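Against the Corner Cupboard

Kitchen planning guides still treat the corner of a worktop as a fault to be designed out. The usual remedy is a cupboard with a hinged carousel inside it, and Priltico, Kadunska and Marnitz all sell one. I have fitted 4 of them and I would not fit another. The mechanism takes up space that could hold food, the bearings collect crumbs, and anything that falls off the back stays there until the carcass is taken out.

A small rotating rack standing on the worktop does the same job with one moving part. Its footprint is small, it can be lifted off for cleaning, and it puts bottles within reach of the hob. The objection is clutter, and I think the objection is misplaced.
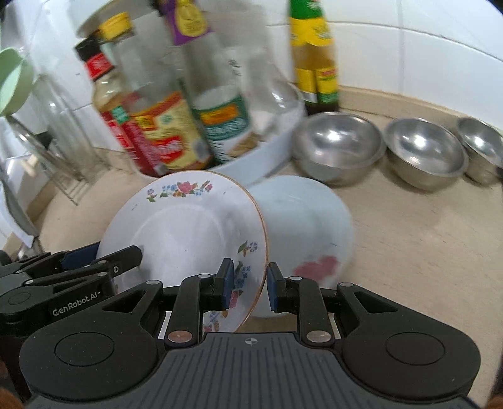
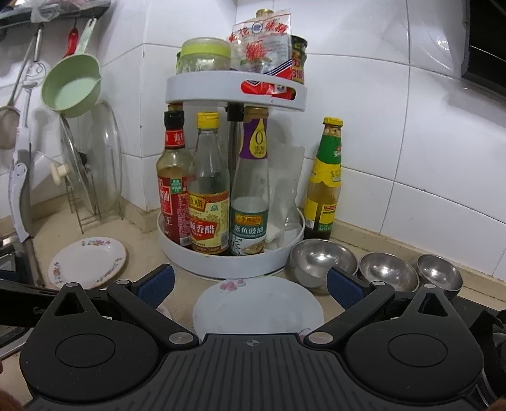
Clutter is a matter of access, and access can be judged by how many things must be moved to reach the one that is wanted. A deep cupboard scores badly by this measure, because bottles stand two deep and the labels face the wall. On a two-tier rack such as the white one with the black-capped pole, soy sauce, vinegar and steamed-fish soy sauce stand in a row on the lower tray, each with a different coloured cap, and the jars and the bag of MSG have the tray above. Weight is kept low, which matters more than looks. The plates are the weaker part of the arrangement. Flowered plates on the worktop at the foot of a rack use up the clearance needed to take a bottle out, and I would give them a shelf of their own.

Azevedo makes a rack with a locking base and recommends it for every household. I see no need for the lock. Friction is enough at the speeds a hand produces, provided the load is spread evenly and the tray is wiped on a Sunday or whenever it begins to stick.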